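November issue
By the Workshop Desk

Small fingers, deep bins

Most gripper reviews start with a payload chart. For a shop that picks small parts out of plastic bins, the chart is not much help. The parts weigh next to nothing. What matters is whether the fingers can get down to the bottom of the container and back out without dragging along the sides.

We spent a week with two sets of fingers on a two-arm bench. The first is the Vindis, a plain tapered pair with rounded tips. The second is the Niler, a narrow finger with a thin extension for tight spots. Both were run from the same Drakent controller, with small cameras at the wrist. The bench has a stone-look top and sits in a corner with flowered wallpaper. Vision systems are often set up against a plain gray sheet, and we wanted a harder background than that. 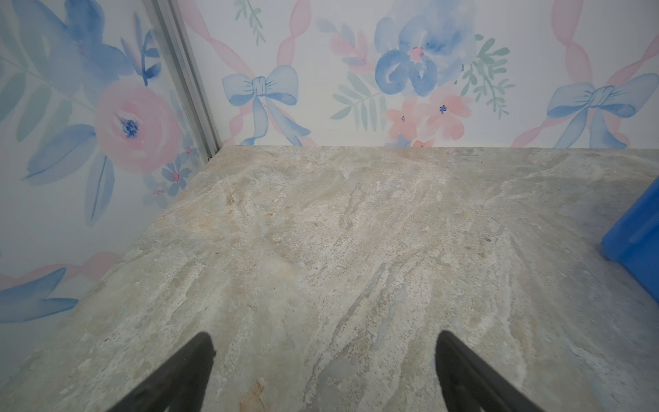
Setup took most of Thursday morning. The Drakent software asks for a calibration pass on each arm, and the manual allows 30 minutes for it. Ours ran longer because we had the wrist offset wrong the first time. Once that was fixed, the arms came up cleanly and stayed in agreement with each other for the rest of the week.

The Vindis fingers are the easier of the two to live with. They open wide, they close evenly, and the rounded tips forgive a sloppy approach. On open tabletop we had very little to complain about. They are thick at the base, though, and that limits the angle you can use once a bin has walls on every side.

The Niler is built for that case. It costs $389 without the mounting plate, and the plate is extra, which we think is a mistake on the company's part. You give up grip strength and you have to plan the cable run with care. A cable with too much slack can catch on a bin rim when the wrist turns. 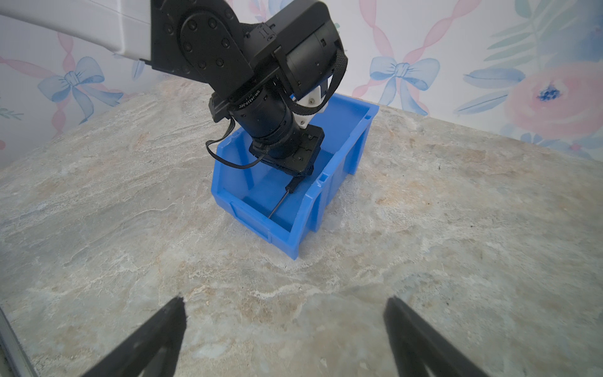 We tried the usual fix first and taped the slack down. It held until the wrist rolled past its normal range. Moving the cable clip 3 inches up the arm worked better, and we left it there.

The cameras gave us more trouble than the fingers. A view that is sharp over the table can turn soft and flat inside a bin, where one color fills almost everything. Auto white balance made it worse. We locked exposure and white balance by hand on both arms, and the picture stopped drifting between picks. Shiny plastic is still a problem — a bright patch on the floor of a bin can look like a part to the detector.

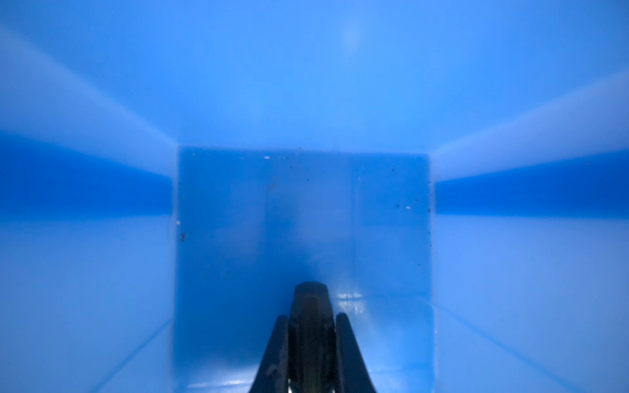

Âu, the detection package we used, has a setting for this. It compares 8 views of the same spot and throws out highlights that move with the camera. It slows each pick down, and we only turned it on for glossy bins. Dust and small specks are a separate matter. They stay put from view to view, so the filter keeps them. Wipe the bins out before a run.

For general bench work we would buy the Vindis. If most of your parts live in deep containers, the Niler is worth the money, provided you budget for the plate and a second cable clip.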